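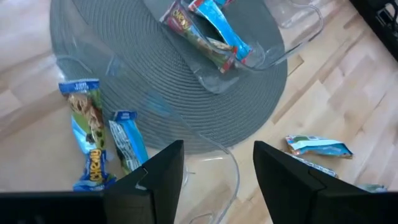

사진: Mihret Lemma / 손목 카메라, Stutell 작업대

2026년 9월 2일

손목 카메라 비교, 그래놀라바 과제. 오늘은 Hurstead 핑거를 그대로 두고 카메라 설정만 바꾸었습니다. 핑거와 카메라를 한꺼번에 바꾸면 원인을 알 수 없게 된다고 지난번에 배웠습니다.

투명 용기가 역시 제일 어렵습니다. 용기 벽을 통해서 보면 회색 매트의 줄무늬가 흐려지고, 위쪽 용기의 테두리가 긴 포장지 앞을 지나가면서 가운데 부분이 휘어져 보입니다. 분할 모델은 이 포장지를 두 개로 나누었습니다. 사람 눈에는 분명히 하나입니다. 아래쪽 용기 모서리 안쪽의 하얀 반사도 문제입니다. 깊이 추정에서 그 자리가 구멍으로 나옵니다.

용기 밖, 나무 상판 위의 바는 검출이 훨씬 안정적입니다. 다만 오른쪽 핑거에 거의 가려진 것은 좁은 띠만 남아서 신뢰도가 낮습니다. 이것은 카메라 잘못이라고 말하기 어렵고, 핑거 폭의 문제라고 생각합니다. Ketosach의 얇은 핑거로 같은 배치를 다시 해 보고 싶습니다.

결과 (노출 자동): 시도 53회, 파지 성공 36회.
실패 중에서 16회는 용기 안의 바였습니다. 나머지 1회는 제어기 통신이 끊어진 것인데, 일단 실패로 넣었습니다. 빼는 것이 맞다고 생각하시면 의견을 적어 주십시오.

노출을 고정한 시험은 아직 횟수가 부족해서 숫자를 쓰지 않겠습니다. 느낌으로는 반사가 조금 줄었지만 검은 핑거의 경계가 배경 그림자와 섞입니다. 핑거 안쪽 면에 무광 회색 테이프를 붙이는 방법을 Mulcahy 팀이 쓴다고 들었습니다. 두께가 얼마인지 물어봐야 합니다.

메모:
- 포장지 끝의 주름진 부분을 잡으면 미끄러집니다. 파지점을 몸통 가운데 쪽으로 옮길 것.
- 용기 테두리와 핑거 사이 여유가 너무 작습니다. 접근 각도를 먼저 바꾸고, 그 다음에 속도.
- 조명은 건드리지 말아 주십시오. 밝기 97 그대로입니다.
- 투명 용기 라벨링 기준이 사람마다 다릅니다. 보이는 부분만 칠할지, 벽 뒤도 포함할지 정해야 합니다. 저는 벽 뒤도 포함해서 칠했습니다.

다음에는 용기를 하나만 놓고 노출 고정으로 53회를 채울 예정입니다. 얇은 핑거는 그 후에 합니다. 12월 시연 전까지 핑거를 결정해야 하니까 주문은 미리 넣어 두겠습니다.

Mihret Lemma

댓글 3 · 공유 1
문의: Stutell 매니퓰레이션 작업실 | © 2026 Stutell | 맨 위로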